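Re: [grippers] wrist camera, wide lens or narrow lens?
From: Cosmin Enache
To: grippers list
October

Hello Puspita, hello all,

On the evening of the same day Puspita Lau wrote:

> We have now both lenses for the wrist camera and I must choose one before
> we order for the other arms. With the narrow lens the picture is clean and
> straight lines stay straight, but when the fingers come near the object I
> lose everything else. With the wide lens I see a lot, but I am afraid of
> the distortion. Octavio says the policy does not care about distortion.
> I am not so sure. Did somebody compare the two with the same gripper? And
> does the finger material change the answer? We use the hard fingers from
> Pida, without pads.
>
> Puspita

I made this comparison last month at Hascombe together with Kurniawati Lubis, so I can give you what we have. Please take it as the result of one bench and one arm.

First the setup. The arm and the controller were the same for both lenses. The gripper was the two-finger one from Harahap, with the flat pads. We recorded 3,407 grasp attempts in total, divided between the lenses, with toy vegetables and some small boxes. We changed the lens each morning, and this was a mistake. It would be better to change it several times in one day, as the person who drives the arm is slower in the afternoon and it mixes with the result.

Now the narrow lens. I agree with you that it is pleasant to look at. Calibration took me 11 minutes and the error was small from the first try. The problem comes in the last part of the approach. When the hand is low, the object fills the view, and if it rolls a little, it is gone. The operator then lifts the arm to search for it, and you get this up-and-down movement in your data. Kurniawati removed many such recordings by hand, and she was not happy with me.

With the wide lens the calibration is more work. The usual model with a few distortion terms did not fit at the corners, so we changed to a fisheye model, and after that it was acceptable up to 70 degrees from the axis. Past this I would not trust any measurement. For learning we did not undistort the pictures at all. On this point I think Octavio Escobar is right, with one condition: the camera must not move on its bracket. Our bracket had two screws and it turned slightly after some days. The picture looked the same to us, but the grasps became worse, always to the same side. Tirta Tuhumury sent us a bracket with a small pin that stops the rotation, and since then I did not have to calibrate again.
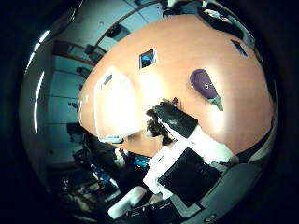 The wide lens costs you pixels in the center, and this is the real price in my opinion, more than the distortion. You give a big part of the sensor to things which do not help, such as the wall and the lamps, and the black ring around the circle gives you nothing at all. But the purple eggplant is complete in the view, stem cap too, together with parts of the gripper, and for our task this was worth more than a sharp object. The table edge bends a lot, and the operator was used to it before lunch. What I like less is the exposure. The white patch at the left of the table is almost pure white, and no processing will bring back what was lost there. I fixed the exposure time by hand at a lower value after this. The automatic mode also changes brightness while the arm moves, and I suspect it is not good for training, but I did not measure it.

About the fingers: I tried the hard Pida fingers only for a short time. Smooth round things escaped more often than with pads, with both lenses. I think the wide view helps more when the fingers are hard, because you must find the object again more often. Please do not quote me on it, the number of attempts was too small.

If you want to order now, I would take the wide one for pick and place on a table. If your work is inserting connectors, or reading small marks, I would stay with the narrow one, or put a second camera on a fixed stand. Patar has a stand which is stable enough — ours is from there — but the clamp is too small for a thick table, so measure first.

I can send you the calibration file for the fisheye model. Write me which resolution you record at, mine is only for the full one.

Best regards,
Cosmin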